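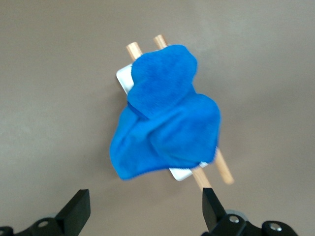

Malsha Abeysekara thinks I should ask for less. Her reply came in before breakfast: five pages is too long for a seed grant, she wrote, and no panel at Betura will read past the budget table. She may be right. I cut the methods section to two pages and moved the Nukmont data to an appendix.

The budget was harder. We had 74 thousand down in February and the cap is 40. I took out the second field season and the open access fee – the library may cover that one. Jansen wants to try Stuso for the rest, small donors, monthly updates and so on. I don't mind the idea but I don't know who writes the updates.

Sent the new draft to both of them at four. Still need a letter from the department and a shorter title.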